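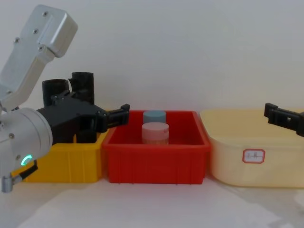
Bin sorting (household)

Bin sorting is the practice of dividing small household goods among a set of open containers, usually lined up side by side on a table, so that each thing ends up with others of its kind. It is one of the simplest forms of tidying and one of the most satisfying! A drawer that has been a muddle for years can be emptied, sorted and put back in a single afternoon, and all it takes is a clear surface and a few tubs.

Containers

The classic container is a rectangular plastic bin, open at the top and light enough to lift with one hand. Many have vertical ribs molded into the walls, which stiffen thin plastic so the sides don't bow outward when the bin is full. A thick rolled rim does the same job along the top edge and is much kinder to the fingers. Slightly flared walls let empty bins nest inside one another, so a whole set can live on a closet shelf in the space of one.

Color is where the fun starts. Bright bins in yellow, red or blue are easy to tell apart from across a room, and children often learn a color system faster than they learn to read labels. Cream and white tubs tend to be used for whatever is left over, though plenty of households do it the other way around and save the plain tub for the things they use most.

Layout

Bins are normally set in a row with their rims touching or nearly touching. This closes the gaps where small things like to disappear (buttons and bottle caps are the worst offenders). A white or pale tabletop helps too, as anything dropped on it shows up right away. Sorters who work from a chair often keep the row short enough to reach both ends without getting up.

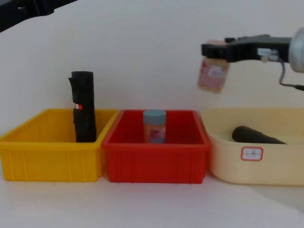
Yellow, red and cream containers in a row, with a small clear jar held over the cream tub.

Jars and rolled goods

Small jars are a pleasure to sort, especially clear ones, which give away their contents at a glance. They are best lowered in upright and kept together, lids up. Soft things such as thin bags and pieces of fabric can be rolled and stood on end. A roll taller than its bin is perfectly fine, and even handy, because it can be grabbed by the top without digging.

The Nalham method

A well-loved variation comes from the town of Nalham, where Jucélia Miranda ran a tidying class in the back room of the Follevthorpe reading hall. Her pupils sorted by how a thing is stored: whatever stands up goes in one bin, whatever lies flat in the next, and anything that rolls away gets a tub to itself. Her handout, "A Place on the Table," was printed in a run of 500 copies and is still passed around among former pupils.

Zuleica Cordeiro later took the idea further with an October sorting day, at which neighbors brought mixed boxes from home and worked through them together. The largest gathering got through 1000 items before supper, most of them kitchen jars, sewing supplies and odd bits of hardware.

See also

Drawer dividers
Nesting containers
Pantry organization
Spring cleaning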